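Small Pieces, Small Spaces: Bagging and Putting Away
Speaker notes – Tsutomu Iwasaki
Disville branch, session for play corner staff
Last edited 19/12/2023

Before starting
Hand out the blank labels and one zip bag per person. They will need both in the second half. Water is at the back. Ask people to hold questions about washing until the end, as Chiyo Ishida is covering that after the break.

Slide 1. What the talk covers
I look after the play food and small loose toys at the Tiedemann lending room. We have 1083 bags on the shelf list, and most of them hold something small enough to roll under a cupboard. When I took over in July the list and the shelf did not agree. A lot of my first weeks went into opening bags, emptying them, and filling them again.

Say: I am going to talk about the work surface, the bag, the box and the walls, in that order. Skip the history of the room unless somebody asks.

Slide 2. The board
Work on a board, always. Ours are white with rounded corners. A patterned counter hides small things very well, and dark gray marble pattern is bad for it, with all those pale veins. Orange pieces on a white board are easy to find.

Point out the last two on the board, the swirled one and the duck. The bag below them already holds a big duck and a cluster of the little rosettes. The end of a bagging job is where I see most mistakes. The bag looks full enough, someone presses the seal, and the last pieces go into a pocket or onto a shelf. Look at the board before you close the bag.

Also point to the ratchet wrench on the left. Tools and play pieces can share a table for an afternoon, but I want the tool off to the side and never on the board.
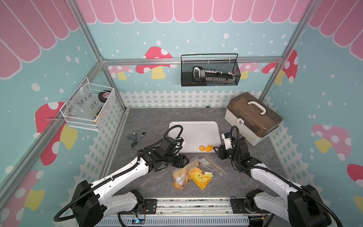 Slide 3. The bag
Clear bags only. Frosted ones are cheaper and I have tried them, but people open them to see what is inside, and then they don't get closed.

A colored stripe along the seal helps tired hands find the opening. Press from one end to the other with a thumb, then run back the other way.

Put the label on before filling. A flat bag takes a label without wrinkles. If you write straight on the bag, use a black marker and write large. Code first, then the date underneath.

We enter the code in Ramus the same day. Ramus is our own shelf list, so don't spend time on it if the group is from outside.

(Pause. Let them write one label now.)

Slide 4. The box
Filled bags go into a lidded box. I like a see-through lid, even a tinted one. Tinted is enough to tell a full box from an empty one without lifting anything. The base can be solid white.

Keep the box toward the edge of the counter, out of the way of the board. Leave enough room to lift the lid. If the board has to move every time the lid goes up, the lid will stay up.
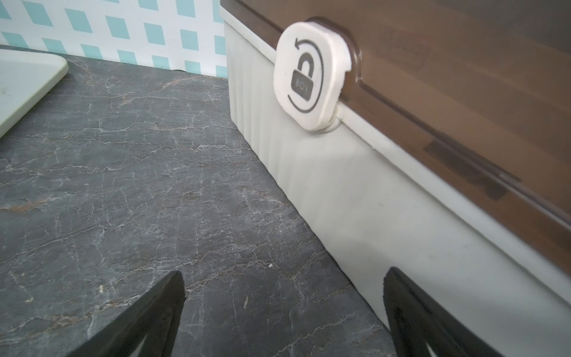 White storage box with a translucent brown lid, beside a pale board on the counter.

Wipe the rim of the base now and then. Crumbs and glitter collect where the lip of the lid comes down over it, and after that the lid rocks.

On price: the Grollon order came to 700 for the whole room, boxes and baskets together. The budget was 1000. If asked, the rest went on labels and shelf edging.

Slide 5. Use the walls
A small room fills from the counter up. Anything that does not need to be flat can hang. Wire baskets are good because dust falls through and you can read a bag from outside.

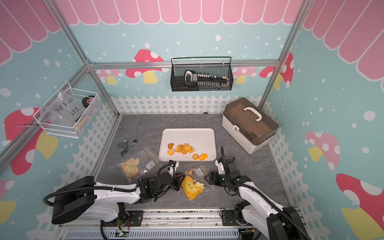 Wire baskets on the back and left walls. The marked bag is in the white one, with a roll of black tape behind it.

We use black baskets for tools and white ones for bags and tape. The color rule was Chiyo's idea and it works better than the signs did. Hang them low enough for the shortest person on the rota.

Someone will ask about the decoration. Mushrooms, polka dots, pink awning, picket fence: all fine. Children like it, and a busy wall does no harm as long as the board stays plain.

Slide 6. Sorting practice
Tip everything out in one go and keep the pile to one half of the board. The free half is for sorting. Have the bags open in front of you before you touch a piece. 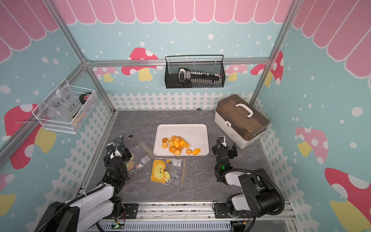
Sort by shape first. Rounds with rounds, flowers with flowers, squares together. Odd ones such as a fish go last, and they get a line of their own on the label so the next person knows to look for them. Don't sort by size. I did that for a month and every bag had to be done again.

Give the tables four minutes. Walk round. Check seals by turning a bag upside down over the board.

If there is time
Mixed bags, yes or no. I allow them for families and not for schools.
Spare pieces. Keep one bag of spares per color, marked SPARE, at the bottom of the box.

Hand over to Chiyo for washing and drying. Leave the boards out, she needs them.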